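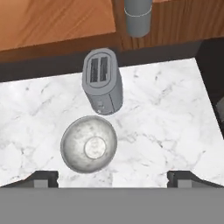

Looking after a marble countertop

8 May 2019

Marble is softer than most people expect when they first have it put in. It scratches, it takes up oil, and anything sour will take the polish off in a dull patch called an etch. None of this makes it a bad surface for a kitchen. It does mean a few habits need to change.

Every day

Wipe the counter down at night with warm water and a drop of plain dish soap, then go over it again with clean water. Soap left to dry builds up into a film that looks like wear. Dry the stone with a soft towel, paying attention to the strip behind the faucet.

Keep these off it: vinegar, lemon cleaner, bathroom spray, scouring powder and the rough side of the sponge.

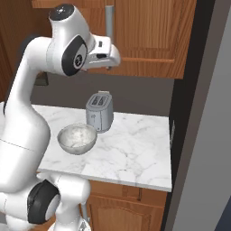 White marble with wooden upper cabinets.

Spills

Blot, don't wipe. Wiping a puddle of wine or tomato juice only gives you a bigger puddle. Press a folded paper towel on it, lift, and repeat with a clean piece. Rinse the spot with water and dry it.

Oil stains

An oil stain looks darker than the stone around it and has no edge you can feel. Use a poultice:

1. Mix baking soda and water to a paste as thick as peanut butter.
2. Spread it over the stain, a little past the edges.
3. Cover with plastic wrap and tape down the sides.
4. Leave it a full day, then take off the wrap and let the paste dry out.
5. Scrape it up with a plastic scraper, rinse and dry.

Old stains may need three or four rounds. Philomena Quinlan wrote in February to say that hers, under a bottle of olive oil, took five.

Etch marks

A poultice does nothing for an etch, as there is no stain to draw out. Light marks on a honed finish can be rubbed with wet 600 grit paper, used by hand with very little pressure. Try it first in a corner that stays covered. On a polished finish, leave the paper alone and buy a marble polishing powder, or call a stone shop. 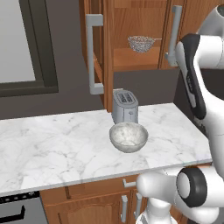

Crumbs do more harm than you would think. Dry crumbs and spilled sugar have grit mixed in with them, and anything dragged across the top grinds it into the polish. Lift things when you move them. A toaster pushed back against the wall with a bowl in front of it is a common arrangement, and the stone underneath can go for weeks without a wipe. Once a week, unplug the toaster, empty the tray into the trash, and clean the whole area before you set anything back. Stick-on felt pads are fine under a bowl - change them when they get dirty.

Sealing

Put a few drops of water on the counter and leave them for ten minutes. If the stone has darkened underneath, it needs sealing. Clean the counter the evening before and let it dry overnight. Wipe the sealer on thinly, wait as long as the label says, and buff off every bit that is left. Sealer slows down stains but will not stop etching. Keep the can, with the date written on the lid.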